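Workshop log: bin picking cell, second progress report
2025-07-01

The purpose of this report is to record the present state of the bin picking cell in the shared workshop at Rebelo, for the benefit of members who have asked when the bench will be free again. The build began in January and has so far taken 24 evening sessions, most of them given over to the cabling and to the mounting of the bin.

The arm is a KUKA, and its placement was settled in the first report. The cables were the principal difficulty this spring. They run outside the arm and are held to it with ties and tape. The first arrangement was too tight at the wrist and pulled whenever the last joint turned through a wide angle. A generous loop has now been left near the orange cover. It is not elegant, but it has given no trouble in the last 3 sessions.

The bin is held at its left side with clamps. A permanent bracket has been drawn up and will be ordered from Lestex once the height has been agreed. Until then, members are asked not to loosen the clamps, as the whole cell must be measured again if the bin moves. The last such measurement took 60 minutes.

The picking software, which goes by the name Truleo on the workshop server, has now logged 3870 attempts. Solid pieces with a clear outline are handled well. Clear packaging remains the weak point, particularly where it catches the light, and the program will sometimes choose a reflection over the object beside it. A change to the lighting is to be tried next – most likely a diffuser over the existing lamp, which Umard has in stock.

The contents of the bin are kept deliberately mixed. Members wishing to contribute further small items may leave them on the shelf by the door, provided that they have no sharp edges and contain no liquid.

The next report will deal with the gripper fingers, which are of plain grey metal and may need a softer facing. Two materials are under consideration, and the results will be given in full whichever is chosen. 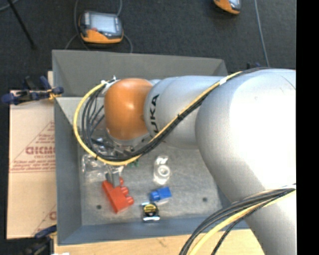
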